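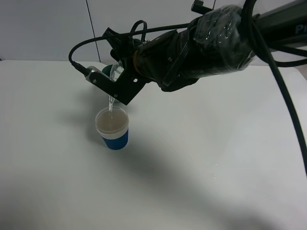
In June I started to drink more water, because my doctor asked me. She said 2 liters a day. My friend Halima Amadi told me to keep the cups on the table and not in the cupboard, so I see them when I pass.

I wiped the table first. It is white and every small drop shows on it.

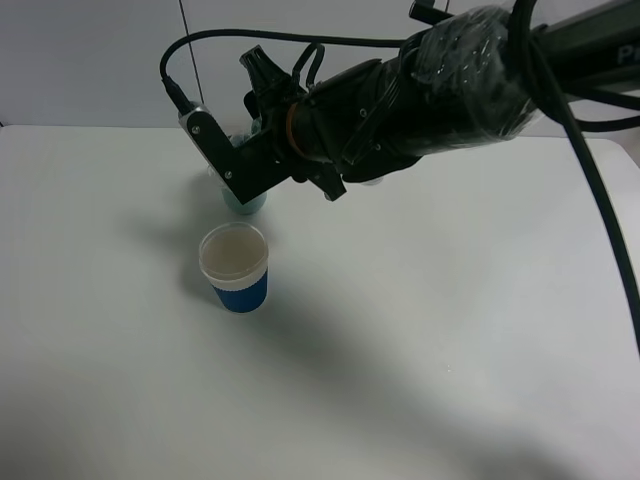

The white table, with the pale wall behind it.

Then I chose which cups will stay. The teal one is my favorite, it is tall and I don't need to refill it so often. The short one with the blue band is for the evening.
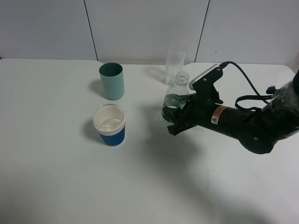 For the glass I am still not sure. I like to drink from it, but I am afraid to break it.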